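**Wanted: people who have tried a sleep supplement and aren't sure it did anything**

September 29, 2021

I have read 321 customer reviews of magnesium powders, cherry capsules and "night teas," and I trust very few of them. Most were written within a day or two of the package arriving. Plenty thank the seller by name. So I'm looking for 37 adults in or near Andham who will keep a plain sleep diary for me and say what happened, even if the answer is "no idea."

What you'd do:

- Write down when you went to bed, when you got up, and how you felt at breakfast.
- Take one unlabeled capsule with your evening meal. Some weeks it will hold rice flour. You won't be told which weeks, and neither will I until the diaries are in.
- Talk to me on the phone once, for half an hour, at the end.

It runs seven weeks. You'll be paid $344, all of it at the finish, including if you slept terribly. Miss a few nights and you still get paid. Make up a few nights and you don't, and yes, I do look for it. Last June I ran a shorter version and got two diaries filled in with one pen at one sitting.

Please don't apply if you sell supplements, work nights, are pregnant, or take anything prescribed for sleep. If you take other medicine, ask your doctor first. A friend who "knows about herbs" doesn't count.

Petrauskas, a small pharmacy in Skustosstead, fills the capsules and holds the list. They have no say in what I publish. No maker has paid for this. One offered, and wanted to see the results early, so that was a short call.

I don't expect much from the capsules. I've been wrong before, and believers are as welcome as doubters, provided they can fill in a form.

Write to Lụa Hà, care of Jusham Reading Room, Andham. Tell me your age, your usual bedtime, and what you've already tried.
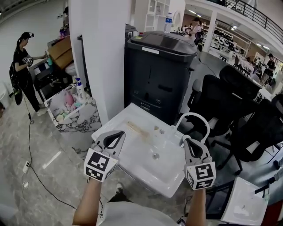 Applications without a bedtime go to the bottom of the pile.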